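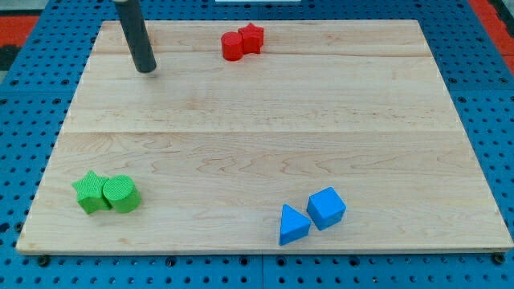
Tunen builds light assembly machines in Drelbridge, mostly for customers who want one station automated and have no space for a second. Last winter its applications lab set aside several weeks to answer a question that kept coming up in quotes: does a low-cost arm controller do the job, or does the customer have to pay for the expensive one? The lab's lead engineer spoke to us on a Saturday morning, the only time the test bench was free.

The two controllers in the comparison were the one Tunen has shipped for years, made by Karkell, and a cheaper unit from Batista. Both drove the same arm. Both were given the same job, which was to push small colored blocks across a board with a plain rod.

"People expect a gripper," the engineer said. "We took the gripper off. With a gripper, the fingers hide a lot of your error. You can be off by a few millimeters and the part centers itself when you close. A rod doesn't forgive that. If you come in off center on a cylinder, it goes sideways and you see it right away."

The blocks come in different shapes, and the shapes matter more than the colors. The engineer said a cube is the easy one, as long as the rod meets a flat face near the middle. Cylinders roll off the tip of the rod if the approach is even slightly wrong. Stars are the worst, because the rod can settle between two points and carry the block along nicely, or catch on one point and spin it.

"The star is where the two controllers really came apart," the engineer said. "On the cube I couldn't have told you which one was running."

Each controller was given 600 pushes, split across the shapes. A push counted if the block ended up touching its partner, star against cylinder for instance, without knocking the partner away. The Karkell unit made 529 of them. The engineer would not give us the Batista total, which is still being argued over with the supplier, but said it was lower and that most of the misses were on the stars and cylinders.

The reason seems to be how each unit handles small corrections. The camera gives a new block position several times a second, and the controller has to bend the path while the rod is already moving. The Karkell unit blends the new target into the old one. The Batista unit, as delivered, finishes a short segment and then starts the next.

"You can hear it," the engineer said. "It ticks. Every tick is a little stop, and every little stop is a chance for the block to slide off the rod."

Some of that could be tuned out. The lab spent most of February on the Batista settings, first with the defaults, then with shorter segments, then with a speed limit near the board. Shorter segments helped the most. The speed limit helped with the stars but made the whole run slower than a customer would accept. At one point the team thought they had a fix, and then found that someone had left the arm's payload setting at the value for the gripper. They threw out 271 pushes and ran them again.

"That was an annoying week," the engineer said. "But I'd rather lose the week than publish the wrong table."

The board caused trouble too. The first one the lab used had a slick coating and the blocks drifted after the rod stopped. The one they settled on is bare wood, bolted down to a perforated table so it can't creep during a long run. Wood has its own problem, in that a seam between planks can change how a block slides. The lab ran pushes in both directions across the seams to see how much it mattered. It did matter, a little, and equally for both controllers, so they left it alone.

The height of the rod took longer to get right than anyone had planned. Too low and it scrapes. Too high and it tips a block over instead of moving it. The team now checks the height at the four corners and the middle before every session, a job of a few minutes that used to be skipped.

Asked what Tunen will tell customers, the engineer was careful. For fixed pick and place, where the parts arrive in a tray and nothing moves after the camera looks, the cheaper unit is fine and Tunen has started to quote it. For anything that has to react while the arm is in motion, the company is staying with Karkell for now.

"If a customer has a budget problem, I'd sooner take money out of the frame or the guarding layout than out of the controller," the engineer said. "You can redo a frame."

Batista has promised new firmware with path blending. When it comes, the lab plans a shorter run of 200 pushes, stars and cylinders only – the cubes will stay in the drawer.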